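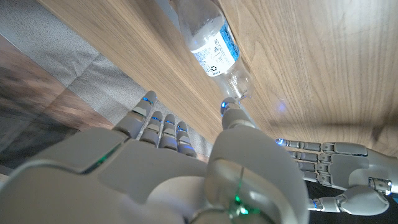
Clear plastic bottle with white and blue label, against a light-brown wooden panel

Broma Residents' Forum — Holtside Room Working Group
Minutes of the meeting held on April 22, 2020

1. Minutes of the previous meeting
The minutes were agreed as a true record, subject to the spelling of Dumport being corrected in item 4.

2. Drinks bottles and recycling
The group considered the number of plastic water bottles left behind after bookings. It was agreed that bottles should go into the recycling sack with their caps on, and that hirers be reminded of this in the booking letter. A proposal to buy 300 reusable cups was deferred to June, when a second price from Yeh will be available.

3. Floor and wall finishes
Members noted that the room has both wooden flooring and pale grey carpet, and that the two need different cleaning products. The present contract covers the carpet only. Dumport has quoted £575 for treating the boards — members felt this was high and asked for an itemised version. The brick-patterned wall panels are to be dusted dry, and no tape or pins are to be used on them.

4. Clearing up after use
Plastic bags are not to be left on the floor at the end of a booking. Hirers will be allowed 45 minutes for clearing up, at no extra charge. 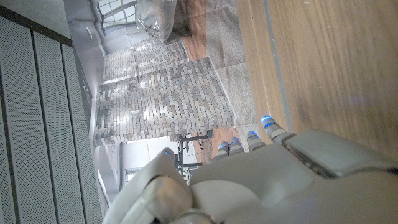

5. Budget
The balance available for the room stands at £3,000. No spending was approved at this meeting.

6. Next meeting
June, at Holtside. Items for the agenda to reach the secretary one week beforehand.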